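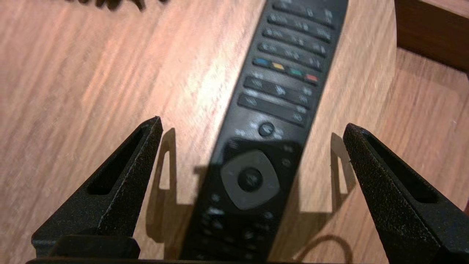
Incidencia 139: la política no aprende a coger el mando a distancia
Estado: abierta
Componente: teleoperación / grabación de demostraciones
Abierta por: Amos Whitfield
Asignada a: Tarmo Koppel
Prioridad: media

Descripción

La tarea es la de siempre: mando de televisión sobre la mesa, en cualquier orientación, cerrar la pinza sobre él, levantarlo y dejarlo en la bandeja. Grabamos 60 demostraciones por control remoto con el equipo de Flesteck y entrenamos con la configuración por defecto. En la prueba, el brazo baja bien, se coloca con los dedos abiertos a ambos lados del mando y ahí se queda, dudando. A veces cierra tarde. A veces cierra en el aire, después de haber vuelto a subir.

El manual de Ladatell dice que con 40 demostraciones «suele bastar» para una tarea de agarre simple. Me gustaría saber para quién.

Pasos para reproducirlo

1. Cargar la política entrenada con el lote completo.
2. Poner el mando en diagonal, teclado hacia arriba.
3. Lanzar el episodio y esperar.

Resultado esperado: agarre y traslado.
Resultado obtenido: parada encima del objeto en la mayoría de los intentos. Con el mando recto respecto a la pinza va algo mejor, tampoco para presumir.

Comentario de Tarmo Koppel

¿Habéis probado a grabar más? La recomendación del proveedor cuando hay dudas en el agarre es subir el número de demostraciones.

Comentario de Amos Whitfield

Es la recomendación del proveedor para todo. Antes de pasar otra tarde con el mando de teleoperación en la mano quiero una razón. Si las demostraciones son malas, tendré más demostraciones malas.

He repasado el lote a mano. En muchos episodios el operador (yo, casi siempre) llega a la altura de agarre, se para a comprobar que los dedos no van a pisar los botones y luego cierra. Durante esa pausa la cámara de muñeca ve prácticamente lo mismo fotograma tras fotograma y la acción grabada es «no te muevas». No me extraña que haya aprendido a no moverse.

Comentario de Tarmo Koppel

Puede ser. También puede ser la imagen. El mando es negro, los dedos son negros y las sombras de los dedos caen justo a los lados del mando. Además hay desenfoque de movimiento. Yo miraría la exposición.

Comentario de Amos Whitfield

Mirada. Bajé el tiempo de exposición, añadí luz y repetí la prueba con la misma política: igual de parada. Reconozco que no demuestra gran cosa, porque estaba entrenada con la imagen antigua, pero tampoco me invita a culpar a la cámara. El reflejo sobre la madera molesta más que las sombras, en mi opinión.

Otra cosa: el filtro de Murakami para recortar tramos inactivos está marcado como activo en la configuración y no recorta nada. El umbral de velocidad está tan bajo que el temblor de mi mano cuenta como movimiento. ¿Alguien lo ha visto funcionar alguna vez?

Comentario de Tarmo Koppel

En Hurkulska lo usan, pero guiando el brazo a mano, sin teleoperación. Ahí el ruido es otro. Prueba a subir el umbral y reentrena con el mismo lote, sin grabar nada nuevo, para no mezclar dos cambios.

Comentario de Amos Whitfield

Hecho. Umbral subido, pausas recortadas, mismas demostraciones. Cierra sobre el mando en el 70 % de los intentos. Mejora clara, aunque no lo doy por resuelto: los fallos que quedan son casi todos con el mando en diagonal, y de esa postura grabé pocas.

Pendiente
- Grabar episodios nuevos solo en diagonal, sin pararse antes de cerrar.
- Que Ladatell explique de dónde sale la cifra del manual.
- Documentar el umbral. El valor por defecto no sirve para teleoperación, al menos con mis manos.

No cerrar hasta repetir la prueba con otro operador.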